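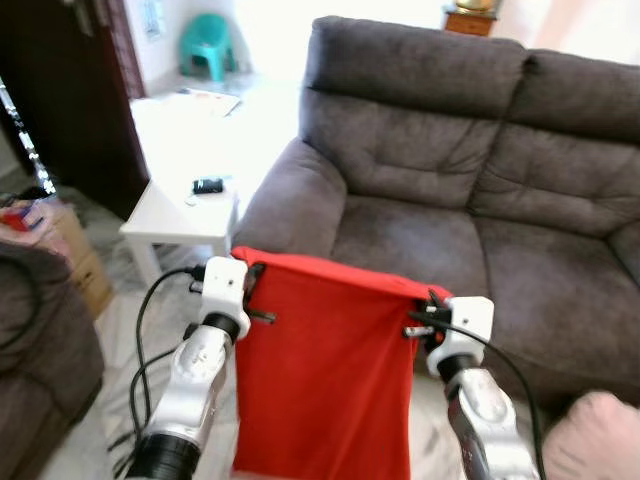
Red cloth, held up by both top corners

I came home from the Clisberg march with sore feet and no voice, and I'd do it all again tomorrow! If you missed it, we were walking for the night buses, which the council wants to stop in December. Cleaners, nurses, bar staff, people who never get asked about anything, all out in the drizzle together.

Marisol Bañuelos spoke first. She takes the 19 home from the hospital after her late shift, and without it she's looking at a very long walk along Overgaard Road (no pavement for half of it, as anyone who's tried it in the dark will know).
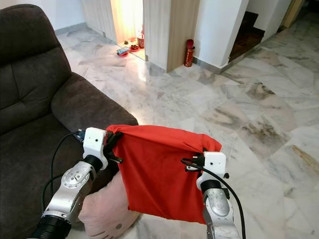 Then Savvas Katsaros got the whole square singing, badly, and I loved every second. A couple who'd only come into town for shoes ended up walking with us as far as Sterside.

We had 101 names on the petition when we set off and 114 more by the time we got back, and I still can't quite believe it.
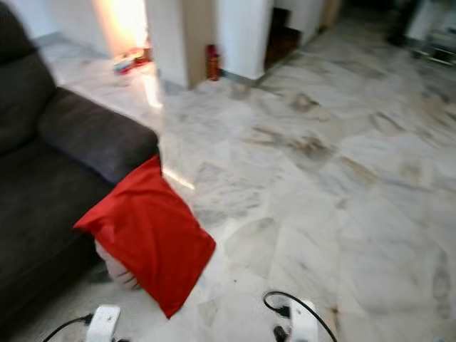 Magdolna Gulyás is handing the sheets in on October 22, 2024, at the town hall, and she'd love some company on the steps. Bring a friend, bring your nan, and wear proper shoes. I'll be the one with the flask!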